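Wheel notes, before I forget them again.

I finally swapped the stock wheels on the cruiser. The old set was 60 mm, which rolls well on the bike path and clips the deck on any hard turn. I had been running it that way since July.
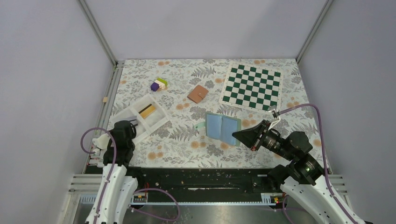
Eskil Backlund at Drekesach told me to add risers or go smaller. I went smaller, on a Grellora set, and kept the risers in the drawer. Bearings went in with the spacers, axle nuts backed off a quarter turn.

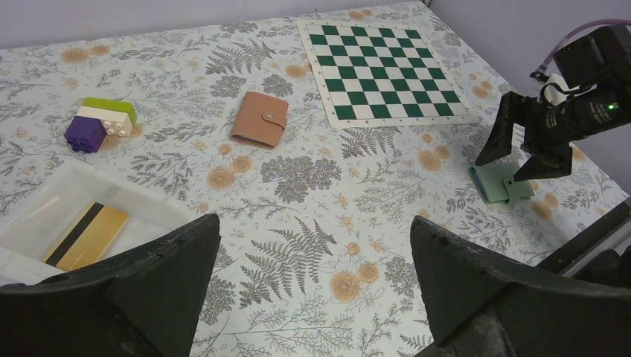 Fern and rose tablecloth, with a shallow plastic bin at the left.

The trucks needed more work than the wheels. The rear kingpin nut had lost its bite, so I replaced it and both bushings.
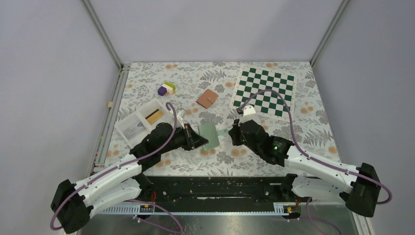 Kinga Szekeres rides the same deck and runs hers 100 percent stock. She says I overtighten. I backed the rear off and tried it Wednesday on the Tóth lot, which has 4 drains and one decent curb.
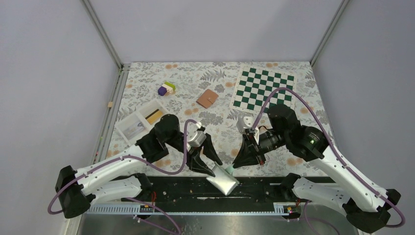
No wheel bite on the left. Some on the right, heel side, at low speed. I will try a harder bushing there next and leave the front alone.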